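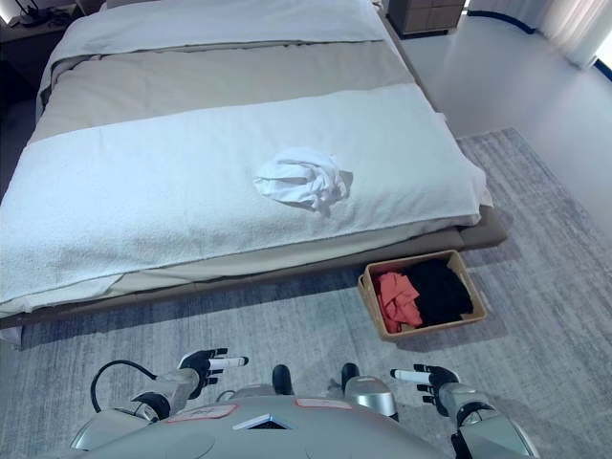 Mano Ene montada en humanoide, vista desde el torso. Prueba de manipulación textil: paño blanco sobre toalla y cesta con ropa a los pies de la cama.

Mano robótica Ene – comparativa con la pinza Leltura
Referencia: 2589
Fabricante: Vestano
Estado: disponible bajo pedido

La Ene es una mano multidedo para humanoides y brazos de servicio, orientada al manejo de prendas y ropa de casa. Se suministra en versión izquierda y derecha. El conector de muñeca es el mismo que el de la pinza paralela Leltura, por lo que ambas pueden probarse en el mismo brazo sin modificar el cableado.

Datos técnicos
Accionamiento: eléctrico, por tendón
Tensión de alimentación: 24 V CC
Fuerza máxima en punta de dedo: 18 N
Carga máxima con agarre envolvente: 28 N
Comunicación: CAN y EtherCAT
Vida útil de los tendones: 3000 horas

Ensayo comparativo
El ensayo lo dirigió Laurențiu Ghiță en el piso de pruebas de Desolville, en marzo de 2024. Las dos herramientas ejecutaron la misma secuencia: localizar un paño arrugado sobre una superficie textil, separarlo de ella y depositarlo en una cesta.

La Leltura cierra antes y repite mejor la posición, pero sobre felpa tiende a pellizcar también la capa inferior. La Ene permite apoyar el índice y deslizarlo bajo el pliegue antes de cerrar; a cambio, exige calibrar cada dedo al inicio de la sesión. En prendas oscuras el límite lo puso la cámara – no la herramienta – y los resultados fueron equivalentes.

Para objetos rígidos y ciclos repetitivos se recomienda la Leltura. La Ene no es apta para ambientes con polvo abrasivo.

Suministro
Mano, brida de muñeca, cable de datos y certificado de calibración. Puntas de recambio no incluidas; se piden por juegos completos.

Consultas técnicas: Gerrit Baert, departamento de aplicaciones.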